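Renters Corner > Moving In, Moving Out > Deposit and the closet door track

Yasmine Tahiri
Posts: 35
Hello to all. I am new in this forum and English is my third language, so please be patient with me. I rent a one bedroom apartment on the second floor in the Darkunell building, the older side, facing the parking lot. My lease ends in February and I gave my notice in writing. Now the office sent me a paper called "pre move out estimate" and there is a charge on it for the closet in the bedroom. The sliding door came out of its track in my first month. I told this to the office by telephone, a man came, he put the door back, and he told me to slide it softly. I slid it softly for the whole lease. Now they write "track bent, tenant damage."

My question is if I have to pay this. I have no paper from the man who came. I have only the call in my phone history, and this history does not go back so far anymore.
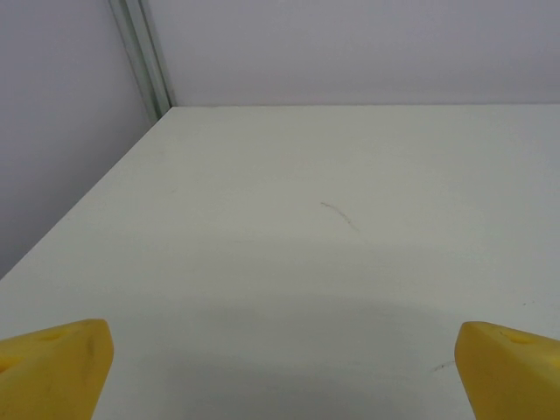
The rest of the estimate I can accept. They want to clean the oven and I understand it, I cook a lot and I did not have time. But the closet makes me angry because I was careful with it. The two guides at the bottom, which should hold the door straight, stand too far from each other. They face each other over a wide gap, like the two yellow tips in the photo, and the door swings between them every time somebody walks past. I did not put these guides there. They were like this when I got the keys.

Thank you for any advice.

----

kumari_upstairs
Did you fill out a move-in checklist? Most places hand you one with the keys and you have a few days to return it. If you wrote anything at all about the closet, even "door sticks," you are in a good position. If not, ask for a copy of your file anyway. The repair visit should be in their system even if you never got a paper.

----

Yasmine Tahiri
I filled it out, yes, but on the first day, and the door was still in the track on that day. I wrote about the kitchen window and one burn on the counter. For the closet I wrote "ok." I regret this "ok" now.

----

oldlease1514
I'll disagree with the general mood before it gets going. You wrote "ok," you lived there, the track is bent. From the landlord's side that is damage during your tenancy. I used to manage a small building and I would have charged it too. What does the estimate say for the amount? If it's small, pay it and get the rest of your deposit back without a fight.

----

Tamara Hrytsenko
I also write in a second language, so Yasmine, do not worry, we understand you very well.

To oldlease1514 I must say no. A track that bends from normal sliding is wear. A closet door is made to be opened, many times each day, and the tenant cannot be responsible that it was opened. It would be different if she had hung on it. In my last apartment, which belonged to Azimi, they tried the same with a kitchen drawer. I wrote one letter, polite, one page. I asked for the age of the drawer and for the invoice of the repair. They removed the charge and I never heard about the drawer again.

What you need, in my opinion, is the age of this track. If the closet is as old as the building then it has almost no value left, and they should not ask you the price of a new one.
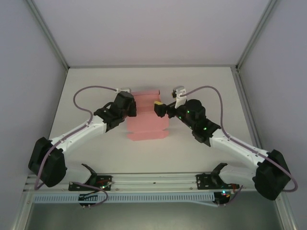 Pink sheet on the white table, left and right arm both at it.

I want to add something about the boxes also, because you are moving soon. Buy them flat, and fold and tape them in the evening when you have time. I left it for the last morning and I was still making boxes when the new tenant came with her mother to look at the bathroom. Write the room on the side of the box, as the top will be under another box.

----

oldlease1514
Age of the item matters, I'll give you that. I don't agree that every bent track is wear. I have seen tracks last through a dozen tenants and then one person yanks the door for a year. But fine, ask for the age. What I would not do is refuse to pay and leave it at that. Put it in writing that you dispute this line only and accept the others. A letter that fights everything gets read by somebody who is in a bad mood by the second paragraph.

----

kumari_upstairs
Agree on disputing the one line only. Also ask to be there for the final walk-through. In my building they offered me 5 in the afternoon, when the bedroom is so dark that you can't see any track at all, and I asked for the morning and got it.

Is your office using the Druvia portal for maintenance? Ours does. If you log in there is a tab for closed requests, and mine had entries I had only made by phone, typed in by the front desk.

----

Yasmine Tahiri
We have Druvia, but I used it only for paying the rent. I did not know about this tab. I will look tonight after work.

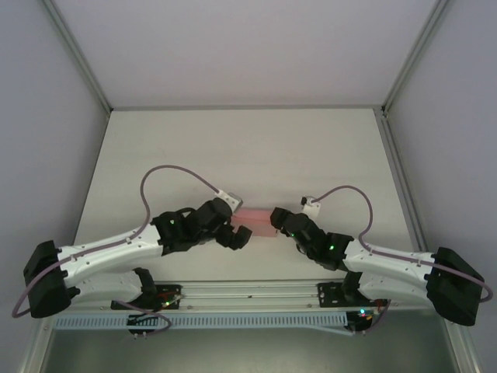

Page 2 of 5

Yasmine Tahiri
I looked. It is there! "Bedroom closet, door off track, rehung, advised tenant." The date is in my first month. There is no word about a bent track, but there is also no word that I broke something. I made a screenshot and I sent it to my own email, so that I have it if they close my account.

I am writing the letter now. Is it better to say "I dispute" or "I do not agree"? The first sounds very strong to me.

----

Tamara Hrytsenko
"I dispute" is normal in such a letter, it is not rude. Put the screenshot behind the letter and mention it in the text, so they cannot say they did not see it. And ask for an answer in writing. If they call you, be friendly and ask them to send the same thing by email.

----

oldlease1514
That entry helps you a lot. I would still offer to split it if they push back. The deposit is sitting in their account and you are the one waiting for it.

----

Tamara Hrytsenko
I would not offer to split before they have answered. Why should she pay half of something she did not do?

----

oldlease1514
Because half of a closet track is cheap and a month of letters is not. We can disagree on it.

----

Yasmine Tahiri
Thank you both, I understand the two opinions. I will send the letter first without any offer and I will see what they answer. I asked for the walk-through in the morning also. The oven I will clean by myself this weekend, maybe then this line also gets smaller. If somebody knows a good product for the glass of the oven door, between the two panes, please write it to me.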